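Purnton Board Tasks – README

Can a two-armed robot take over the small chores around a whiteboard yet? Partly.
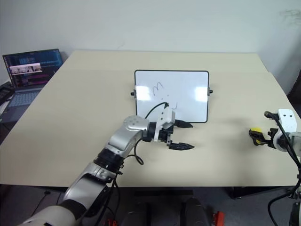 This release has 225 teleoperated episodes of 2 chores: writing on a small tabletop board and wiping it clean. Policies trained on it write like a doctor on a train.

Layout: one folder per chore, with joint states, gripper widths and head camera video at 10 frames per second.

Known problems: glare on the board, and a wiping policy that stops early and looks pleased – we score that as a failure.

Loading script: Trudevell 2 or later. Older versions swap left and right arms.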